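Plaltholm Sand Sculpture Festival – Planning Group
Minutes of the meeting held in April 2018

1. Minutes of the last meeting
Agreed as a correct record. The action on signage is carried forward.

2. Site
The promenade site at Dekirport is confirmed for October. The upper car park was considered again and rejected because of its slope. The harbour office requires a clear route 2 metres wide along the sea wall at all times. Plot 22 will be moved inland to allow for this.

3. Sand
Cendero has quoted for washed, angular sand, delivered over two tides. The beach sand is too rounded to hold a vertical face and will be used for the paths only. The quote was accepted, subject to a sieve test on the first load. 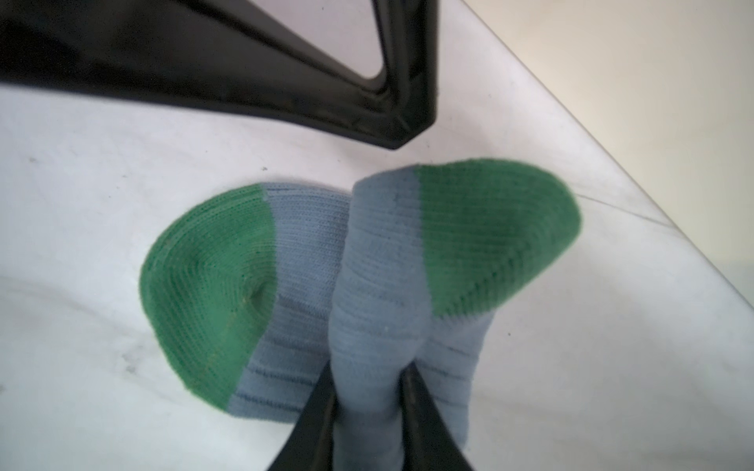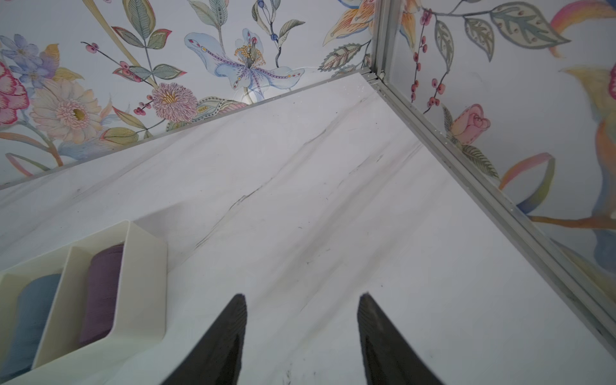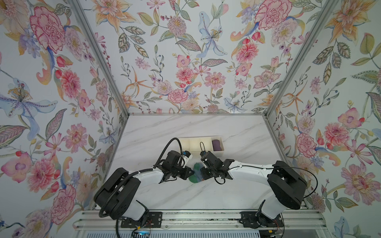

4. Forms and compaction
Lahlou will supply the timber forms as before. Each lift is to be wetted and compacted before the next form is set. Three compaction plates are needed; two are in store and one is to be hired. Forms come off from the top down, by the carvers, as work proceeds.

5. Entries
There were 23 applications for 22 plots. The late application goes on the reserve list. Teams may use hand tools only – no powered cutters, no internal supports. Diluted glue spray is allowed on finished surfaces after judging.

6. Budget
The balance stands at £2,083 before the sand deposit. Entry fees are unchanged.

7. Any other business
A wind limit for carving on the upper lifts was discussed. No figure was agreed. Draft wording is to be sent out with the site plan.

Actions
Sieve test – site group
Hire of compaction plate – stores
Revised plot plan to harbour office – site group
Signage – carried forward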